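# Altdale フォームキューブ 色別ギャラリー

教材棚で使っているフォームキューブ「Altdale」の色と表面状態をまとめたページ。購入元はSundix、品番は2445。仕分け、並べ方の検討、補充時の色合わせに使う資料として公開している。最終更新は6月。

## 対象の仕様

材質は発泡樹脂で、全面が同色の無地。印刷、数字、凹凸の模様はない。角は面取りされておらず、新品では稜線がはっきり出る。使用を重ねると角から先に丸くなり、次に面の中央に浅い折れ筋やへこみが現れる。へこみは指で押した跡であれば一晩で戻ることが多い。重い箱の下敷きになった跡は戻らない。

手元の総数は228個近く。袋を開けた時点で色の比率はそろっておらず、淡い色が多く、濃い色が少ない。補充はこれまでに2回行った。2回目の納品分は黄色がわずかに白く、初回分と並べると差がわかる。単独で見た場合は区別できない。

## 色名の付け方

メーカーの色名は袋の表示と注文書とで一致しないため、本ページでは独自の呼称を使う。

- ラベンダー:淡い紫。青みは弱い。
- サーモン:橙に寄った淡い赤。濃いオレンジとは別に扱う。
- 淡黄:黄色系のうち白に近いもの。納品時期による差が最も出やすい。
- ピンク:彩度の高い桃色。影になる面は赤紫に見える。
- 濃紅:ピンクより一段濃い。稜線付近が明るく見えることがある。

判別に迷う組み合わせは二つある。淡黄の新旧と、ピンク対濃紅である。後者は上面どうしを比べればすぐに決まるが、ピンクの側面と濃紅の上面を比べると取り違える。色合わせは必ず同じ向きの面で行うこと。

## 下地と照明

下地は艶消しのグレー。以前は白の天板で作業していたが、淡黄の輪郭が背景に埋もれるのでやめた。黒はラベンダーが実際より明るく感じられ、比較に向かなかった。グレーは影の形も読みやすく、キューブの接地面が浮いているかどうかの確認にも都合がよい。

照明は天井灯のみ。グレーの天板でも光の強い位置では全体に白っぽく転び、淡色どうしの差が縮まる。画面上の色を補充注文の根拠にする場合は、手元の現物を1個添えて比べてほしい。

天板の清掃は乾いた布で行う。フォームは静電気で糸くずを拾いやすく、天板に残った細かいごみがそのままキューブに移る。濡れ布巾のあとにすぐ並べると底面が湿り、収納袋の中でにおいの原因になる。

## 収納

Plarnholmの浅型トレーを4枚使用している。蓋はない。積み重ねると上のトレーの底がキューブに触れるため、1段で敷き詰め、二重には入れない。色別に完全に分ける方式は、取り出しのたびに崩れるので続かなかった。現在は紫系、橙系、黄系、赤系の区分とし、ピンクと濃紅は同じトレーに入れている。

表面に筋のあるものも廃棄しない。並べる、積む、数えるといった用途には支障がなく、積んだときに傾くものだけを別袋に移す。判定は平らな面に置き、上にもう1個載せて確認する。

## ギャラリー

**ラベンダー、サーモン、黄系、赤系の混在。** 仕分け前のまとまり。ラベンダーの一方に、薄い折れ筋またはへこみがある。淡色は照明でやや白く出ており、色見本としての精度は低い。

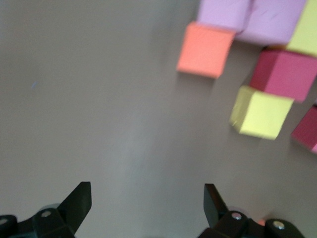

閲覧者からは、黄系の新旧を見分けるなら色よりも切断面の気泡の細かさを見たほうが早い、うちのセットでは後から買った分のほうが目が細かかった、というコメントが届いている。同じコメントには、色別のトレーに納品時期を書いた札を入れておけば次の補充で混ざらない、ともあった。

手元の黄系を拡大鏡で確認したところ、初回分と2回目の納品分で気泡の大きさに差は見られなかった。製造ロットによって条件が違う可能性があり、この方法を一般的な判別法とするには材料が足りない。札については採用した。厚紙を短く切り、トレーの内壁に差し込んでいる。

## 補足

Wanigasekaraの木製キューブとの混用について問い合わせがあった。寸法の呼び値は同じでも、フォームは荷重で縮むため、交互に積むと段ごとの高さがそろわない。平面に並べる用途であれば問題はない。保管は分けること。木の角が当たった跡はフォーム側に残る。

濃紅は在庫が少なく、次の補充で優先する。注文書には色名だけを書かず、品番2445と現物の色見本を併記する。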